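From: Conall Daly
To: bench-automation list
Date: Thu 30 July
Subject: Re: Findton starter cell, anyone had one on loan?

Tudor,

Replying on list as two others have asked me the same thing off it.

Tudor Sima wrote:

> Has anyone on here had the Findton starter cell on loan, or bought one?
> We have been offered it by the Hevham office with the arm, gripper,
> table and the teaching package as one price. The sheet says it can be
> "productive in a morning", which I take with salt.
>
> What I want to know:
>
> - how long did it take from crates to first pick
> - is the teaching software usable by people who are not programmers
> - what is the gripper like on thin plastic
> - is the support contract worth having
> - anything missing from the box
>
> Our parts are thin-walled tubs, light, and they come nested. We would
> be pulling one off a stack and putting it on a belt. At the moment two
> people do it by hand on each shift and they hate it. We looked at the
> Blöndal cell last year but it was too big for the bay and the quote
> for guarding was more than the robot.
>
> We have to say yes or no by September.
>
> Tudor

We have had one at Sanoldale on a 90 day loan and it goes back soon. I'll take your questions in order and then add a few things you didn't ask.

Crates to first pick. It took us 2 days, and that was with one of us on it full time and a second person for the lifting. The first day was all mechanical. The table comes in sections and has to be levelled, and the instructions for that are one page with a drawing too small to read. The arm bolts down at fixed positions and you need to decide on one before you run the cables. We didn't, and had to pull everything out and start again after lunch. The second day was network settings, the safety set-up, and getting the gripper recognised. The gripper was the slow part. The firmware on it was older than the version the software wanted and there was no warning, it just sat there not answering. Ring support before you start and ask them which version yours shipped with. If that had been right we would have been picking by mid-morning on the second day, so the sheet isn't lying as such, but they are counting from a table that is already built.

Teaching software. Mixed. The hand guiding is good. You hold the arm, move it where you want, save the point, and the people on our packing line were doing that without help inside an hour. Simple pick and place from fixed positions is within reach of anyone who can follow a recipe. After that it gets harder quickly. Anything with a condition in it ("if the stack is lower than this, go to that position") means a different screen with a different layout, and the words used there don't match the words on the first screen. A "station" on one is a "frame" on the other. I wrote our own crib sheet, which you can have if you buy one. The pendant itself is fine. It is heavy if you hold it for a long time, so most of us put it down on the table and teach from there.

Thin plastic. I spent most of my time on this because our parts are not far off yours. Before we let it near real product we used plain plastic drinking cups in a few colours, stacked inside each other, because they are cheap and you can see at once by the colour which one has moved. The gripper will pick up a nested stack and carry it without trouble. Force can be set low enough that the cups come back round. The default force is much too high and it will crease them, so change it before you do anything else and save it in the program as well as in the gripper settings, or it goes back to the default when the power is cycled. That caught us twice.

Taking ONE off a stack is another matter. The fingers close on the outside of the wall, and with nested cups that means you are relying on the rim of the one you want standing proud of the next. With ours there is a narrow band of the lower cup's rim and that is all you have to aim at. Going in from above with the fingers either side, we got down to one failed separation in 20, and the failure was always the same: two came away together. For a trial that was good enough for me. For a belt it is not, and I would want either a way of holding the lower ones back or a sensor to say two have been taken. Findton sell a suction tool that may suit tubs better than fingers do. We asked to borrow it and were told it isn't part of the loan scheme. Ask again, you are a bigger customer than we are.

One more thing on this. Cups standing close together are a problem for the fingers when they open. They need more clearance than you would guess from the data sheet, because the sheet gives the finger width and leaves out the body of the gripper above it. We knocked a lot of cups over in the first week. Opening the fingers only part way on approach cures most of it. The setting is under "advanced" and is switched off when you get it.

Support contract. There are two levels. The lower one is email only, with a reply the next working day, and in our case the replies were useful but short. The higher one gets you a phone number. We had the phone number as part of the loan and used it mostly in the first week. The man we spoke to knew the arm well and the gripper less well. If I were buying I would pay for the higher level for the first year and drop it after that. They won't tell you that you can drop it, but it's in the terms.

Missing from the box. Nothing that was on the list was missing. Things that are not on the list and which you will want: cable ties and some sort of trunking, as the cables that come with it are long and end up in coils on the table. A flat surface to work on. The table top is slotted aluminium, very good for bolting things to, no good at all for standing a light part on. We put a wooden board across ours. It is an old one with a shiny finish and if I did it again I'd use something matt, because the overhead lights bounce off it. That makes no odds to the arm but if you add a camera later it will matter to you.

Things you didn't ask.

Noise. Quiet. You can talk over it.

Speed. It is slow with the speed limit on, and you will have the limit on if people are going to work near it. At that speed it will not match your two people. It might match one. Do the sum with your own cycle time before you sign, and do it using the limited speed and not the figure on the front of the brochure. I asked Findton for the limited figure in writing and they did send it, so it can be had.

Risk assessment. The arm being sold as one you can stand beside doesn't get you out of this. Ours was done by the same firm who do our presses. They wanted the edge of the table marked and a second stop button on the side where people walk past, and neither was expensive. You will still be far below what you were quoted for guarding on the Blöndal.

Space. The table fits in a normal bay with room to walk round three sides. Leave more than you think on the side with the cables. Ours loop down beside the arm and if the table is hard against a wall you can't get a hand in.

Training. One day on site is in the price. Put it off until you've had the thing running for a week. We had it on day three and didn't yet know what to ask.

Would I buy it? For us, yes, probably, for the packing end, where parts arrive one at a time in known places. For pulling tubs off a nest I would ask them to prove it on your tubs first. Send them a box of the real ones, including a few from the bottom of a pallet, as those will be jammed together harder than anything fresh off the machine. If they will only show you a video of it done on new parts, I'd wait.

You are welcome to come over and try it before it's collected. Bring some tubs. Mail me off list for a day.

I've put one picture at the bottom from the cup work so you can see the sort of size it all is. I can send the settings file too if anyone wants it, but it won't load on the older software.

Conall Daly
Sanoldale 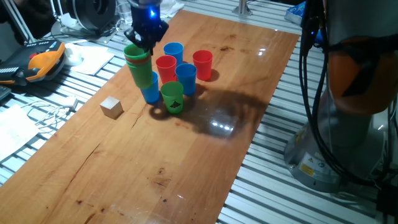

Gripper holding a nested stack, green and red cups, over the board at Sanoldale.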